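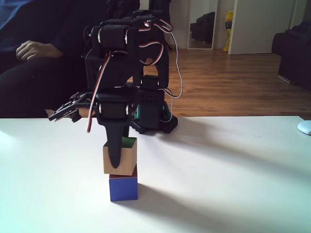

Teresa Coelho asked me last month whether our little stacking arm ever scares me, and my answer used to be no (it's a desk toy with servos, come on!). Well, in January it dropped out of position 33 minutes into a run and swung down hard with my hand still near the blocks. No harm done, just a very loud yelp from me. I blamed the code for two evenings, but the trouble was a servo cable working loose every time the elbow folded. So now the cables get a tug before power goes on, and the off switch lives on my side of the table. If you're building one from the Fiden plans, please check yours tonight!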